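Notes for the Genddale evening, slot after the tea break

Right, hello again. I got asked whether a machine can do my chores yet, and I've got 20 minutes to say "sort of".

Start with the washing-up story from Biltesgate (keep it short this time!). Then hands up, who'd pay 400 quid for something that only clears the table? Wait for the laugh, Anas Ramadan always puts his up.

Main bit. Picking up a can and putting it in a tray is the chore I keep going back to, because my two-year-old does it and we all think it's nothing. In simulation it's looking decent now. You can run it 80 times over lunch, shift the tray a bit, run it again. My own kitchen is a different matter – wet cans, bad light, a cat.

Slide: two arms, blue can in the left gripper, blue tray with nothing in it, right gripper open over the tray. Leave it up while I talk about handing over from one side to the other. Ask them which arm they'd use. People argue about this one for ages, so cut them off if we're running late.

Shop floor: mention Ülle Sproģis and the shelf-stacking trial at Zutine. She'd say yes for boxes, no for anything floppy. I'm with her, mostly.

Then questions. Somebody will ask about ironing. No.
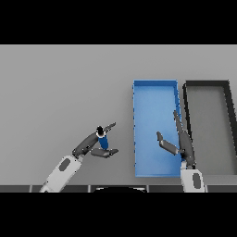
Page last changed: Tuesday, October 20, 2026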